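Tirko Student Robotics Project
Progress report to the Latamia Fund
8 January 2023

14 shares | 6 comments

Dear friends at Latamia,

I promised you a report before the holidays and you are getting it after them, for which I hope you'll forgive me (the end of term at the Lytvynenko School is a season of its own, with its own weather). There is a good deal to tell, most of it cheerful, and I will try to keep it in some kind of order.

When we wrote our application last March, Tirko was an idea and a shelf in the physics room. We wanted the older students to teach a two-armed robot to tidy a messy table, and to do it by showing: a student picks things up with a pair of hand-held grippers, the session is recorded, and the recordings become the lessons the robot learns from. I remember one of you asking on the phone whether teenagers would have the patience for it. I said yes with more confidence than I felt, and I'm glad to report that they do, on most days, provided there is something to eat.

The first weeks went to plain wooden blocks. Blocks are wonderful for learning how to hold the tool and how slowly you have to move (much more slowly than any of them believed), but by the end of the second month the group was bored with them and so, I think, was I. It was Tymofii Levchenko who argued for real clutter. He made his case at the board for most of an hour, with drawings, and the others voted with him. Since then the work has been with food packets, wrappers, jars, bits and pieces, whatever a family might leave lying out at the end of a weekend. 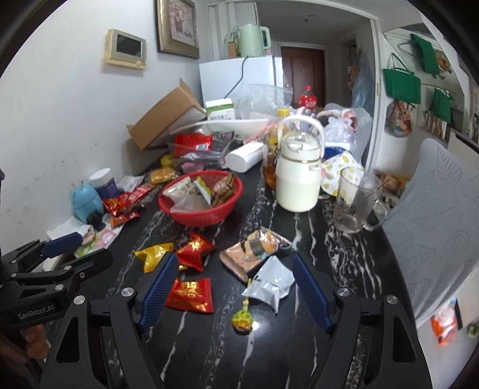

The change was bigger than we had planned for, and it is the reason our schedule slipped. A block has six sides and behaves itself. A wrapper folds, slides, catches the light and clings to the thing next to it, and the students had to rewrite nearly all of their handling notes to deal with that. They now keep a shared notebook in which each kind of object has its own page, with advice on where to pinch it and what tends to go wrong. Some of the pages are very funny. The one on tissue paper has been rewritten so often that the margins are full and somebody has stapled in a second sheet.

As for numbers, which I know your board likes to see: the group has recorded 195 sessions since the start of the grant, and 132 of them passed the students' own review and went into the training set. The ones that didn't pass were mostly early ones, either with blurred recordings or with a hand wandering where it shouldn't be. I was inclined to be generous and keep more of them. The students were not! They wrote a checklist and held themselves to it, and I have learned to stay out of the room while they argue over a borderline case.

We have also given a surprising amount of our time to labeling. Every session needs a short written account of what was picked up, in what order, and where it ended up, and for a while this was the job that everyone remembered they had homework instead of doing. We solved it by pairing people up, one to watch and talk and one to type, and by putting on music. It goes along nicely now, and I have noticed that the students who do the most labeling have become the steadiest with the grippers, presumably from seeing so many other people's mistakes at leisure. 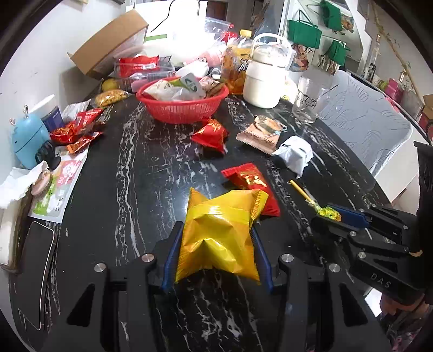
Working with both hands has been the main subject since the autumn break. In the application we called it "bimanual manipulation," a phrase I would happily never type again, and set it down for the second half of the year, but the students got there early and I let them run with it. The trouble is that people don't think about what their two hands do. You hold a thing still with one while the other gets on with the job, and if you ask a fifteen-year-old to do that on purpose, with a tool in each hand, there is a great deal of laughing and dropping. A crinkly bag makes good practice for the holding hand. When the blue-lined fingers have a yellow snack bag pressed against the tabletop, as they do here, the student has to keep minding it while the other gripper is down by something as small as a foil-wrapped candy. Tymofii has a whole page in the notebook about how much pressure is enough, and he is probably stricter on this point than I would be.

The robot itself, you'll want to know, is learning. It is reliable with boxes and jars, fair with stiff packets, and still poor with anything soft. In our December trials it made 108 attempts at putting a soft wrapper into a basket, and I would rather tell you plainly that it failed at more of them than it managed. The students took this better than I did. They went back through the recordings and found that in most of our soft-wrapper sessions the wrapper had been lying out in the open, with nothing near it, so the spring recordings will have far more crowding.

On the money: we are within budget. The only real change is that we spent less on travel than expected, the regional meeting in Hesik having been moved online, and I would like your permission to put the difference toward replacement finger pads and a second storage drive. I have sent Latamia's office the figures on the usual form. If the answer is no, we will manage, but the drive in particular would let me sleep better.

For the coming term the group has settled on 3 aims, in their words: more soft things, more crowded tables, and an open afternoon in March where parents can come and try the grippers for themselves. You are all very warmly invited to that last one. Please let me know by the end of the month who might be coming, and whether anyone needs collecting from the station.

With thanks and very good wishes for the new year,

Yevdokiia Chornovol
Project lead, Tirko
Lytvynenko School

Share this report | 14 shares
6 comments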